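# Why Wood Has Lines 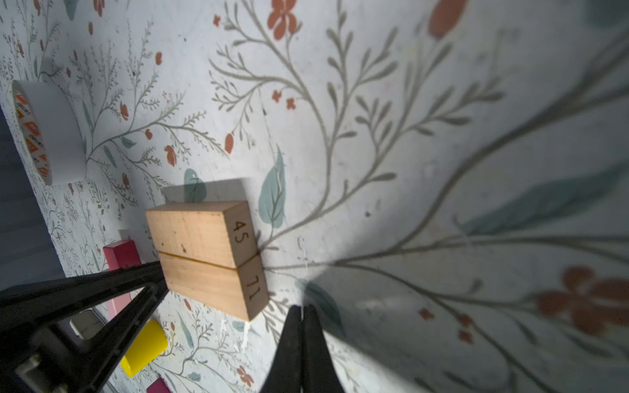
**What are the lines in wood?**

They are called grain. Grain shows the way the tree's fibers grew, mostly up and down the trunk.

Each year a tree adds a new layer under its bark. Wood made in spring is often pale. Wood made in summer is often darker. On a stump you see the layers as rings. On a long board you see them as stripes.

A tree with 60 rings has lived through 60 growing seasons. In a dry year the ring may be very thin.

## Try it

Find a stump and start in the middle. Count the dark rings out to the bark. Bimla Lodhi's class in Clirnville counted a small one and got 14.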